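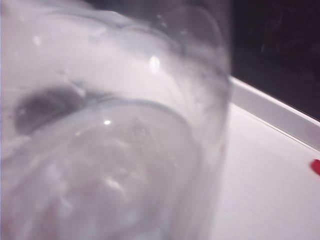
Yaryna Kravets

Up Close with the Clear Plastic Cup

I love clear plastic cups. I know how that sounds! But give one a little light and a patient pair of eyes and it turns into weather: fog, streaks, little flashes of sun. The big one at the top of this page is my favorite of the whole gallery, and it's the reason I put the page up at all.

A few lines on what I like in it, for anybody who has stopped scrolling long enough to read them.

The milky band across the upper part is what got me first. It could be scuffs or fog or just the light spreading out over the plastic, and I've gone back and forth on it all through May. There are faint swirls in it, and thin curved lines that follow the cup around. I would happily hang a print of that band alone.

Then the highlight over to the right -- that bright white oval near the outer wall. Curved plastic does this so well. Glass tends to give me a harder, thinner glint (at least with the lamps I own), and I've come to like the fat, bright kind much better.

The dark gray shape on the left splits people. Amedeo Bassi thinks it's a shadow, I lean toward something dark showing through the plastic, and we have agreed to leave it there. Either way, all that pale gray and faint lavender needs something heavy to push against.

And the ring! Rim or base, I can't settle on one, and I keep changing my mind depending on how far I stand from the screen. Squint a bit and it floats.

Sharpness isn't something I'm after on this page. Everything is so near that the surface goes soft, and the colors slide into each other the way they do in a watercolor that got too much water. If you like your edges crisp, my bottle and jar pages will suit you better.

I have 14 cups on the shelf over my desk now, most of them from picnics and office parties, and friends have started saving theirs for me. Igor Wysocka handed over a stack of 6 last month, rinsed and everything. The scratched ones are the best, so please don't throw those out -- send them my way!

Prints can be made on matte or pearl paper. I'd go with matte for this one, as the pale tones stay calmer on it. The next page up will be ice cube trays, and I'm already far too excited about them.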